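ホーム > 質問ひろば > 新着 > 回答募集中 > ログイン

カテゴリ:ロボット・自動化/グリッパの調整と保守

双腕セルでロープをつまむと指先から抜けてしまいます

質問日:2021年7月8日(木)

Zornariの双腕セルを趣味の工房で使い始めて二か月、毎日楽しくて仕方ないです! 今はロープを両側からつまんで結ぶ動作を練習させています。ところが左の指だけ、引っぱる途中でするっと抜けることが増えました。把持力は設定値で40、右も同じ値です。右はほとんど抜けません。サイクル数のカウンタは1,792。指先の交換時期なのか、原点がずれているのか、どこから見ればいいでしょうか。台は青いカーペット張りです。

回答1

把持力を80にすれば止まりますよ。うちはそれで動いてます。

回答2(ベストアンサー)

ロープ、いいですよね! 私もこればかりやっています。

いきなり80に上げるのは待ってください。指先の摩耗が早まりますし、ずれが原因なら隠れてしまうだけです。私なら次の順で見ます。

まず電源を落として、左右の指先の内側を無水エタノールで拭く。カーペットの毛羽は思った以上に付きます。私のは786サイクルで表面がつるつるになっていました。次に指を閉じ、薄い紙を一枚はさんで引いてみる。根元だけ効いて先端がすかすかなら、指が開き気味に付いています。取付ねじをゆるめ、閉じた状態で先端を合わせてから締め直し。最後に開閉の原点を取り直して、左右の値をメモしておくと後で助かります。 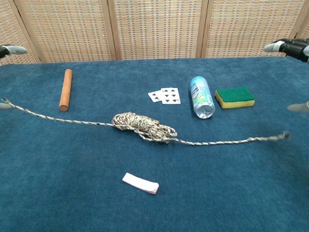 あと、ロープは端のぎりぎりをつままず、少し内側を取らせたほうが安定します。端がほつれていると、はさんだ繊維だけ残して本体が逃げるので、テープで巻くか、新しく切り直してください。練習するなら最初は何も通さず、まっすぐ置いて引くだけ。そこで抜けなくなってから輪を重ねていくと、機械の問題か動作の問題かが分かれてきます。分かれると急に面白くなりますよ!

交換用の指先はBimoraのものを使っています。左右で形が違うので注文時は注意。

回答3(Ludmila Vlček)

回答2に賛成です。追加で一点、手首側のケーブルの取り回しも見てください。私のは左だけ結束バンドがきつく、手首をひねった姿勢で指の閉じが遅れていました。バンドを一つ外したら直って、うれしくて夜中まで動かしてしまいました。

質問者からのお礼

紙のテスト、まさに先端がすかすかでした! 合わせ直して原点を取ったら、40のままで朝から一度も抜けていません。ケーブルは週末に見てみます。ありがとうございました。

関連する質問
・Plerkholmの手首ユニット、異音がするときの分解手順
・グリッパの原点が起動のたびに変わる
・Prokopenko製コントローラのバックアップの取り方
・カーペット台と木の台、どちらが練習向き?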